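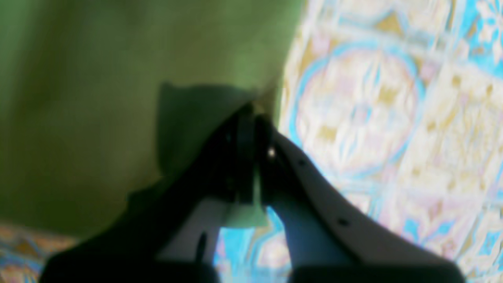
Section 3: Pairing your Milmont speaker and finding it a good home

Your Milmont speaker is nearly ready to play, and this is the fun part! Pairing takes a couple of minutes the first time, and after that the speaker remembers your phone. Pick the spot before you pair, though, as the surface underneath makes a bigger difference than most people expect. A patterned cloth with a piece of olive-green fabric lying across it, soft folds and all, is a kind landing place for the rubber foot, but the bass port is on the underside and needs open air. Smooth any folds out from under the foot, or set the speaker down on the bare tabletop if you like your bass tight and punchy.

Before you start
Charge the speaker for at least 30 minutes with the supplied cable.
Turn on Bluetooth on your phone or tablet.
Install the Cellero app if you want the equalizer. You can skip it and still play music.

Pairing the first time
1. Hold the power button until the ring glows white.
2. Press the link button once. The ring starts to pulse blue.
3. Open the Bluetooth menu on your phone and choose Milmont from the list.
4. If you are asked for a code, type 1233.
5. Wait for the two rising notes. You're connected, so put on something you love!

Note: The speaker stays in pairing mode for about 3 minutes. If the ring goes back to white, press the link button again and carry on from step 3.

Caution: Never cover the speaker while it is charging.

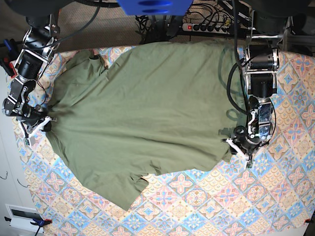
Adding a second speaker
Two Milmonts in stereo sound wonderful, and we really hope you get to try it. Both speakers must be on the same firmware, so check that in Cellero first (Settings, then About). Distance matters too: start with the pair about as far apart as you are from either one, then nudge them until the singer seems to stand right in the middle. On a table with a cloth on it and a T-shirt spread out over the middle, keep the speakers out toward the two ends, clear of the sleeves and hem, and the sound will have a free path to your ears.

1. Pair the first speaker as described earlier and leave it playing.
2. Switch on speaker 2 and place it within arm's reach of the first.
3. Press both link buttons at the same moment. The rings turn green.
4. In Cellero, tap Stereo and choose which speaker is left.
5. Move the speakers to their final places.

Note: If left and right come out swapped, tap the arrows in the Stereo screen. There is no need to pair again.

Caution: Turn the volume down before step 3. The second speaker starts at whatever level it was last used.

To go back to a single speaker, hold either link button until its ring turns white.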